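Course Handout 4
Managing Shared Work Surfaces and Equipment in Small Facilities
Instructor: Dougal MacRitchie
Aitken Building, Room 109

Reading for this unit: course reader, chapters 5 and 6. Students should have finished the Unit 3 worksheet before attending.

4.1 Scope

Unit 3 dealt with floor plans and circulation. The present unit takes up the surfaces on which work is carried out and the rules by which several groups may use them in turn. The term "shared surface" means any bench, table or counter that is booked by more than one group within the same week. A reception desk staffed by one department does not fall under the term, even where visitors also write on it.

4.2 The booking period

A booking has three parts: setup, use and clearance. Facilities that record only the middle part tend to run late by the afternoon. In the Zandano case (reader, chapter 5), bookings were entered as 45 minutes of use with no time allowed on either side. Groups arriving at the start of their period found the previous group still packing up, and the delay passed down the line until the last booking of the day was lost altogether.

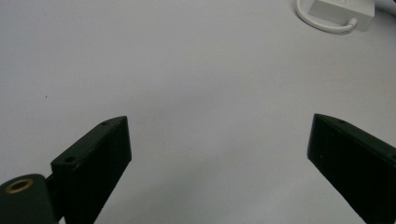
The remedy adopted at Zandano was to keep the same period but to count clearance within it. Complaints fell during the following term. Note, however, that the users objected strongly at first, and that the manager had to explain the change at two meetings before it was accepted.

Clearance should be defined in writing. A workable definition states what must be removed, what may remain, and who decides in case of doubt. The phrase "leave the area tidy" is not a definition and should not appear in a facility rule.

4.3 Allocating costs

Shared surfaces carry costs that are easily overlooked: cleaning, replacement of worn tops, lighting, and the staff time spent on bookings. Two methods are in common use.

Flat charge. Each group pays the same amount per term. In the Semell exercise the charge is $175 per group. The method is simple to administer but places a heavy burden on groups that book seldom.

Charge by use. Each group pays according to hours booked. The method is fairer on paper, although it requires accurate records and may lead groups to book less time than they need. 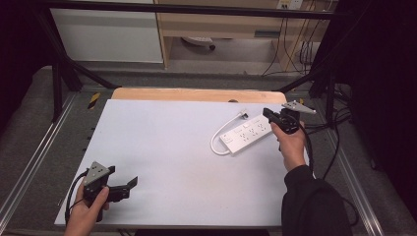
A mixed method is also possible, with a small fixed charge and an hourly rate above it. Students should be able to set out the strengths of each method and recommend one for a given facility. Marks are given for the reasoning; more than one answer may be accepted.

4.4 Worked case: Astico

Astico operates a training center with one large workroom. Its yearly budget for surface upkeep is $490, a figure unchanged through several years of rising use. The manager proposes to close the workroom each January for maintenance. Two of the user groups object, as their courses begin in that month.

In preparing the case, consider whether the closure could be divided into shorter periods, and whether the budget permits work outside normal hours. Consider also how the decision should be announced — a notice on the door is seldom enough on its own.

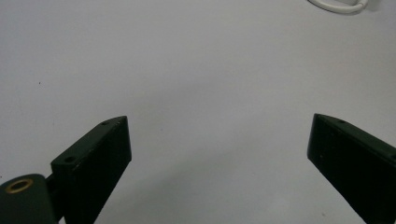 4.5 Records

A facility should keep, at a minimum, a booking register, a fault log and a copy of the current rules. Entries in the fault log are to be signed and should state the fault in plain terms, with the action taken entered on the same line. Superseded rules are to be kept for one year.

Assignment

Write a one-page set of rules for the Astico workroom, including a definition of clearance. Attach a short note on the charging method chosen. Submit both at the start of the next class. Late work is subject to the policy given in Handout 1.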